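New rules for hand-held gripper work at Skustow

Skustow has put out a good practice sheet for people recording cloth folding with hand-held grippers. 13 points, two pages, in force from July. Main ones: close both fingers fully on the fold, keep phones off the work surface, log every dropped grasp.
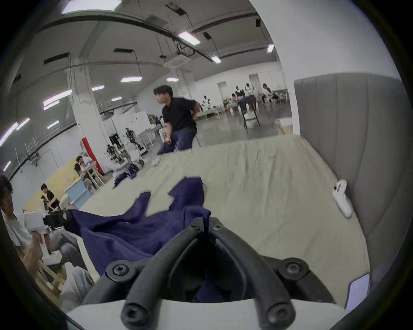
Too strict on the phones, says Satish Thakur, and the logging rule will slow everybody down for the first month.

The sheet also sets a cap of 400 takes per garment. Before that no limit at all, and teh archive shows it: 1,178 takes of one shirt.

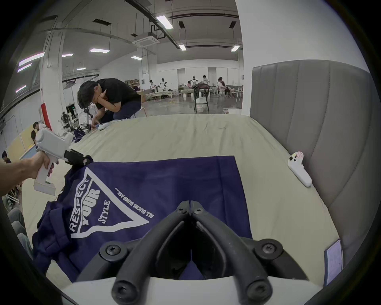 Checks come next. One take in 500 gets pulled and reviewed by a second person, fails go back to whoever recorded it. Yaowalak Khunthong drafted that part and wants it tighter by winter.

Comments are open untill the end of the month, by email only.

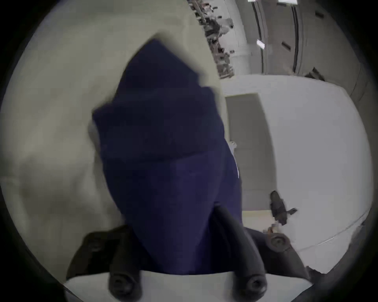

Navy cloth held between the fingers of a hand-held gripper.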